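Buscar no fórum Digite sua dúvida Todas as categorias

Câmera do punho sozinha ganha de punho + mesa?? (clonagem de comportamento, braço + garra)

rodrapido_bc
31 de janeiro de 2018

Oi gente, direto ao ponto que tenho relatório pra fechar. Tarefa de arrumar cozinha de brinquedo: pegar objeto, levar até a área certa, soltar. Política treinada por imitação, tudo teleoperado, 197 demonstrações no total. Duas entradas de imagem, uma no punho e outra olhando a mesa.

Punho primeiro, depois a vista da mesa: 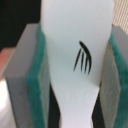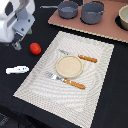 O que acontece: treino com as duas câmeras, a perda de validação cai bonitinha, mais baixa que a de qualquer câmera sozinha. Rodo no robô e fica PIOR que só com o punho. Não é pouco, dá pra ver a olho. O braço sai com confiança, chega perto do objeto, aí fecha a garra uns dedos antes ou do lado. Só com o punho ele hesita mais no começo, às vezes vai passear, mas quando acha o objeto pega.

Detalhes:
– rede: duas torres convolucionais, uma por câmera, concatena tudo com a posição das juntas, depois camadas densas. Saída é velocidade da garra + abrir/fechar
– código base é o pacote Nostimex, quase sem mexer
– imagens reduzidas, as duas no mesmo tamanho
– divisão treino/validação sorteada por quadro (é o padrão do pacote)
– avaliei com 4 sementes, mesma ordem de preferência em todas
– a câmera da mesa é num tripé, não é parafusada

Já tentei: dropout maior, tirar as juntas (piora tudo), aumentar brilho/contraste. Nada mudou a ordem.

A orientação que me deram foi "mais dados". Pode ser, mas gravar mais uma leva só em maio, o robô vai pra outro projeto antes. Queria entender se é problema do método ou meu. Alguém já viu isso? No relatório do grupo de Preststead eles dizem que as duas câmeras juntas sempre ajudam, e a tarefa é bem parecida.

Valeu

teleop_de_garagem

Sorteada por quadro?? Achei o problema, ou pelo menos metade dele.

Quadros vizinhos da mesma demonstração são quase iguais. Se um vai pro treino e o seguinte pra validação, a rede já viu a resposta. A perda cai e não diz nada sobre o robô. Com a câmera da mesa isso é muito mais grave, porque a imagem inteira identifica a demonstração: onde tá o prato, o ângulo do jogo americano, a sombra na tábua. A rede decora "esse arranjo = essa trajetória". No punho o fundo muda toda hora, é mais difícil decorar.

Então refaz:

Divide por demonstração inteira. Uma demo ou tá no treino ou tá na validação, nunca nas duas. Se gravou em sessões diferentes, melhor ainda separar uma sessão completa.

Treina os três de novo (punho, mesa, as duas). Mesmas sementes pra todos, mesma divisão.

Compara as curvas. Meu chute é que a de duas câmeras vai parar de cair bem mais cedo. Aí você escolhe o ponto de parada por ela e não pela última época.

Depois disso o teste no robô, e aqui é onde quase todo mundo escorrega: alterna as políticas. Não roda todas as tentativas de uma e depois todas da outra. Luz muda, alguém esbarra na mesa, objeto escorrega pra um lugar que você acha mais fácil sem perceber. Faz uma lista de posições iniciais antes, marca com fita, sorteia a ordem, e se der quem repõe o objeto não sabe qual política vai rodar. No nosso protocolo (a gente chama de Lastuvero, é uma planilha e nada mais) usamos 4 posições por objeto, 2 que aparecem nas demos e o resto fora. Anota separado: chegou perto / fechou no objeto / levantou / soltou no lugar certo. Só "sucesso sim ou não" esconde tudo. Pelo que vc contou, o seu erro tá entre o primeiro e o segundo item e eu queria ver isso em número.

Sobre Preststead, não lembro se eles dividem por demo. Olha o apêndice. E se não me engano lá a câmera externa é fixa na estrutura do robô, aí não dá pra comparar com tripé.

marcelinho77

mais dados. com menos de umas centenas de demos nao adianta discutir câmera, a rede nao aprende e pronto. aqui a gente gravou bastante e resolveu sozinho, nem mexi em nada. tenta tb outro otimizador

calibra_e_chora

Concordo com a divisão por demonstração, faz isso antes de qualquer coisa. Mas acho que sobra um pedaço do problema que é físico mesmo. "Fecha uns dedos antes ou do lado, sempre com confiança" é cara de tripé que andou.

Teste de cinco minutos, nem precisa treinar: pega o primeiro quadro de uma demo antiga e um quadro de agora, mesma mesa, sobrepõe com meia transparência. Olha a borda da mesa e a base do robô, não os objetos. Se não casar, pronto. Poucos pixels na imagem já reduzida viram centímetro na mesa. A câmera do punho anda junto com a garra, então pra ela tanto faz o tripé. Bate certinho com o que vc descreve.

Se andou, dá pra salvar os dados que já tem:

– recorte aleatório deslocado na imagem da mesa, no treino. Só nela. Desloca uns pixels pra cada lado, mais uma rotação pequena. No punho cuidado, porque lá a posição do objeto entre os dedos É a informação, se você desloca muito e mantém a mesma ação tá ensinando errado
– apagar uma câmera inteira de vez em quando no treino (zera a torre toda, não neurônio solto). Obriga a rede a não depender só da mesa. Foi isso que mais ajudou pra gente no Mahmoudi, bem mais que dropout normal
– e parafusa essa câmera pelo amor de deus. Fita no chão nos pés do tripé se não tiver outro jeito

Outra coisa que eu olharia: na hora de fechar, o punho fica quase todo tapado pelo objeto e pelos dedos. Com coisa clara e lisa a imagem perde contraste e quase não muda por vários quadros. Se as demos têm uma pausa antes do fechamento (o operador sempre para pra conferir) a rede vê quadro igual com ação diferente, parado, parado, parado, fecha. A clonagem tira a média e sai um fechamento mole ou fora de hora. Conta quantos quadros de velocidade zero tem por demo e corta a maior parte deles. Isso atinge as três versões, mas com juntas na entrada às vezes a rede se agarra numa postura do braço pra decidir quando fechar, e aí qualquer desvio de posição vira fechamento no vazio.

Ordem que eu faria: sobreposição dos quadros, divisão por demo, corte das pausas, apagar câmera. Um de cada vez!! Se mudar tudo junto o relatório não vai poder dizer o que resolveu.

rodrapido_bc

Voltando rapido. Sobrepus os quadros e o tripé andou sim, a borda da mesa fica dupla. Dentro da mesma sessão tá ok, entre sessões não. Que vergonha.

Divisão por demonstração rodando agora, só a primeira semente terminou: a perda de validação com duas câmeras subiu bastante e ficou acima da do punho sozinho. Faltam as outras, então não conto como resultado ainda. As pausas eu nem tinha pensado, vou contar hoje a noite.

A planilha do Lastuvero dá pra compartilhar? Vou separar por etapa como vc falou, o meu caderno só tem sim/não e não dá pra recuperar.

teleop_de_garagem

Te mando por mensagem. Apaga a coluna de comentários que é nossa, e não esquece de anotar a ordem sorteada antes de ligar o robô.

Contato | © Fórum de Robótica e Automação | Voltar ao topo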